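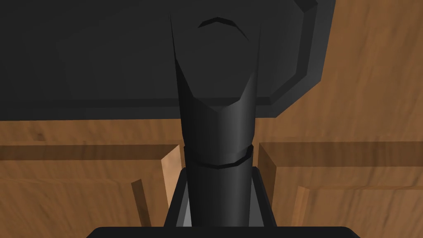

Wrist cam view in the sim, gripper bracket at the bottom, slab up top, wood blocks either side

Wrist camera blocked in sim after changing the gripper mount

farkside_val
Hi all, I look after one arm cell and its simulated copy, and I'm stuck on the copy. We swapped the gripper bracket on the real arm in August and I updated the model to match. Ever since, the dark cylinder sits right up the middle of the wrist view and hides the middle of what I care about, which is the gap between the slab and the wood blocks. My old view was offset to one side and I could see past it fine.

I've checked the camera parent (it's on the wrist link, same as before) and I re-entered the mount offset from the drawing twice. The sim runs, no warnings. Before I start moving things by eye, has anybody here had this after a bracket change?

rahel_r
Yep! Had nearly the same thing on our Drurlow cell last year. Two places to look. One, did the new bracket file come in with its own origin? If the old one had its origin at the bolt face and the new one has it at the center of the part, your offset is correct on paper and wrong in the tree. Two, the camera could be picking up the rotation of the bracket if somebody nested it one level too deep.

Also, what are you using for the near clip distance? If it's tiny you're going to render every bit of hardware in front of the lens.

farkside_val
Near clip is 2 mm, never touched it. I'll look at the origin after lunch.

soylu_fan
I'd just push the near clip out until the cylinder goes away and get on with my day. We did that on ours and the picking program didn't care one bit.

rahel_r
Please don't do that, Val. If the real camera sees the cylinder then the sim camera has to see it too, or the first time you run on the real cell your vision step gets a big black thing it was never tuned for. Ask me how I know :(

soylu_fan
Depends what it's for though. If he's only checking reach and collisions, who cares what the picture looks like? The collision shape is still there whether the camera draws it or not. I've run 500 cycles like that on a Soylu cell with no trouble.

rahel_r
Fair for reach checks. He said he wants to see the gap though, so I'm guessing he's looking at clearance with the camera and for that I want the view to be right.

babak_s
Different thought. Look at how dark everything is in that render. Upper part of the cylinder against the slab, I can hardly tell where one stops and the other starts. Even with the camera in the right spot you'd be fighting that. I keep a second set of materials in my sim just for setup work, slab in light blue, tooling in yellow, ugly as anything but I can see edges. Swap back to the real colors when you're ready to test vision.

And while you're in there, light it from a second direction. Yours seems to come mostly from above and the lower parts of the blocks are going dim.

farkside_val
Oh I like the ugly colors idea, doing that today. I got used to the charcoal and stopped noticing.

OK, origin report. Rahel called it. The new bracket file has its origin at the center of the part. The old one was at the bolt face. So my offset got applied from the wrong spot and the camera ended up dead in line with the cylinder. I didn't find any extra nesting, so the rotation is fine.

lorenz_s
Before you fix it in the sim, go measure the real one. I've seen three people "correct" a model to match the drawing when the guy on the floor had shimmed the camera to clear a cable. Calipers from bolt face to lens housing, then write it on the bracket with a paint pen.

farkside_val
Domenica did the mechanical side so I called her. No shims, but she used the second hole row and the drawing shows the first. So the drawing was wrong as well, great. I'm going with her measurement.

soylu_fan
Still say you could've been done in five minutes with the clip setting lol

babak_s
And back here in a month asking why the Visix calibration won't settle.

farkside_val
Ha, OK you two. Offset is redone from the bolt face with the measured number, camera has moved over to the side and I can see down past the cylinder to the blocks again. Reach check is running on all 79 saved poses now. I'm leaving near clip at 2 mm.

One more question if anybody's still reading. Do you re-run the hand-eye calibration on the real arm after a bracket swap, or only if the picks drift?

rahel_r
Every time. It takes me one coffee.

lorenz_s
Only if the check pose is off. I go back to the same dowel pin and if it lands, I leave it alone.

rahel_r
One pin only tells you about one spot, Lorenz. Use at least a few spread out over the table.

lorenz_s
It's a small table :)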